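Kasance tool library adds brushes to its loan shelves

18th April

The Kasance tool library will start lending cleaning and painting brushes in May, adding them to the hand tools and ladders it already offers. Members can take up to three brushes at a time and keep them for eight days.

The library, on Ağca Street, has 553 members. It put out a call for brushes over the winter and received 164, mostly scrub brushes and paintbrushes. Those with missing bristles or split handles were set aside - the rest will go out on loan.

Borrowing is free for members. Brushes used with oil paint have to be cleaned before they come back, and the desk will hand out a printed sheet on how to do it. A brush that can't be cleaned can be replaced with one of the same type.
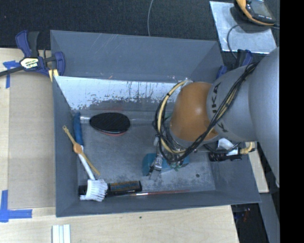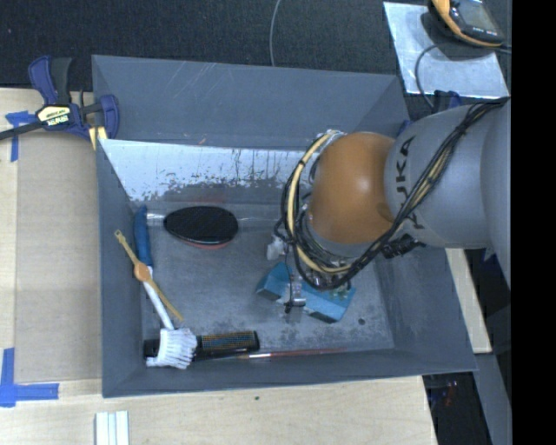
Scrub brushes and other small tools in a gray bin.

Loans will be booked through Bitness, the same online system used for the ladders. Members without internet access can book at the desk. The Skovameck branch has no shelf space for brushes at present, but members there can order them for pickup - orders placed before noon will be ready the next day.

The library is still accepting wide paintbrushes and long-handled scrub brushes. They can be left at the desk during opening hours.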